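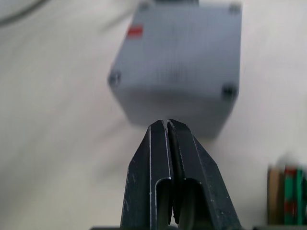

From: Rosine Leclerc
To: parts-and-prints list
Date: 2026-08-12
Subject: Re: gray cubes - layer lines, screw holes, what to do with the leftover ones

Quick one before I have to run, answers in between.

> Hi all, I picked up a box of the gray cubes from the Cotero swap
> table and have questions. First, the faces all have those fine
> lines running down them. Is that normal or did I get rejects?
> I want to use them as feet under a shelf so looks matter a bit.

Normal. Mine all have them. If they're going under a shelf then no one will ever look. If it bugs you, 200 grit, light pressure, same direction as the lines, wipe, stop. Don't go across them, it makes a mess you then have to sand out for an hour. Ask me how I know. Primer after that if you want them really smooth but then you lose the matte look, and I like the matte.

> Second, the holes. Four in the face near the corners. What screws
> do they take? I tried the ones that came with my Wivier brackets
> and they went in crooked.

Wivier screws are too fat for it, at least for the batch I have. Use the short ones from the Dalen bag. Go in by hand first, couple of turns, then the driver on the lowest setting. Do opposite corners and not around in a circle, or the plate creeps on you. Crooked is probably from starting with the driver. If you already chewed up one hole, a sliver of toothpick and a dab of wood glue holds fine for a shelf foot. Wouldn't hang anything off it.

> Third, is there any way to tell them apart? I have two kinds that
> look the same to me but one is a hair taller, and my shelf rocks.

Yes this drove me nuts too. I started putting a little bit of red on one face of the ones I've measured. Tape, nail polish, whatever is lying around. Red because it shows up on gray from across the room and I can find the things when they roll under the bench. Red = measured and matches. No red = don't trust it. Keep it small and up near a corner so it doesn't end up under the plate.

For the rocking - put all the feet on a flat counter, lay a ruler across, see where light comes thru. Swap the tall one out or stick a bit of card under the short ones. Don't sand the tall one down, you will never get it even.

> Last thing, does anyone want the extras? I only need a few and the
> box is taking up half my drawer.

I'll take 8 if they're still going. Have a plant stand that needs feet, plus spares. Can trade you a roll of the Fekus felt, the self stick kind, it works nice on the bottoms so they don't scratch the floor. Cut the felt a bit smaller than the face or the edge peels up the first time you vacuum.

Also for whoever was asking last November about the box labeled 3004 - I still have it, it's the long screws, they are no good for these. They bottom out before the head is down. Happy to bring it to the next swap if somebody has a use for it, thick shelf brackets maybe.

Oh and store them with the holes facing down. Mine were face up in an open tray and I had to pick sawdust out of evry single one with a pin before the screws would sit right.

Sorry for the typos, on my way out the door. Will check mail tonight. If you're posting the extras just put them in a padded envelope, corners chip a little but they travel ok.

Rosine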